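The cellar book at the Sawatzky House had not been opened for several years when the current head of the dining service took up the post. She found it on a shelf behind the linen accounts, its last entry made in a July whose year had been left off. The book is now back in daily use, and it was the first thing she placed on the table when she agreed to speak with the Brakham Review about how a small residential college looks after its wine.

"A cellar without a record is a storage room," she said. "We had good bottles and very little knowledge of them. Some had been given by former students, some had been bought for dinners that were later canceled, and a number had no history that I could trace."

The collection stands at about 3,000 bottles, most of them red. It is held in the lower level of the east wing, with a smaller reserve kept at the Clolano guesthouse for visiting lecturers. Before her appointment, bottles moved between the two buildings on request, and the transfers were seldom written down. She ended that practice in her first month. Any bottle leaving the east wing is now signed out by the person carrying it and signed in at the other end.

Temperature was the next concern. The east wing cellar is below ground on three sides and holds steady through the winter, but the fourth wall backs onto the boiler passage. The racks along that wall were the fullest in the room, and she had them emptied.

"It was the convenient wall, close to the door," she said. "I understand why people used it. We lost 53 bottles that I would have been glad to serve, and we lost them slowly, over many years, to a warm pipe."

The wine that could be saved was moved to the north racks. What could not be saved went to the kitchen, where the cooks made use of part of it in stocks and sauces. The boiler passage has since been insulated, although the racks on that side now hold only glassware and spare crates.

Asked how wine is chosen for college dinners, she described a process that begins with the menu and the number of guests and only then turns to the cellar list. The kitchen sends its plans 7 days ahead. She replies with two suggestions, one of them always modest in price. The college does not serve its older bottles at large events.

"People are talking at a large dinner, as they should be," she said. "The older wine goes to smaller tables, where someone will notice it. I have no wish to lock it away. Wine is bought to be drunk, and some of ours was kept well past the point of kindness."

She spoke at some length about labels. Damp had loosened many of them in the lower rows, and a previous attempt to fix them with household tape had made matters worse. Staff now tie a paper tag to the neck of each bottle as it is entered in the book. The tag carries the rack, the row and the year of purchase. It does not carry the price, a decision she made after a guest at the Fletari dinner read one aloud.

On storage after opening, her advice to private households was brief. Put the cork back, stand the bottle upright in the refrigerator, and finish it within 3 days. She includes red wine in this, and recommends taking it out half an hour before it is poured. She does not recommend keeping bottles beside a stove or on top of a refrigerator, and she regards the decorative kitchen rack as suitable only for wine that will be drunk that week.

The college intends to publish a short guide for other institutions with modest cellars, drawing on the work of the past two years. It will cover record keeping, the handling of gifts, and the question of when to let a bottle go. She has completed the first two chapters. The third has been rewritten several times.

"Gifts are difficult," she said. "A family gives you a case in memory of someone, and you keep it for the right occasion, and the occasion does not come. I now ask each donor to name a year by which we should have opened it. Most of them are relieved to be asked."

The guide will be available from the college office without charge.
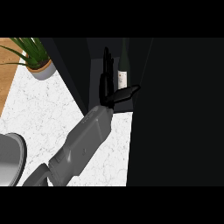

Staff Writer, Brakham Review
House and Hospitality Section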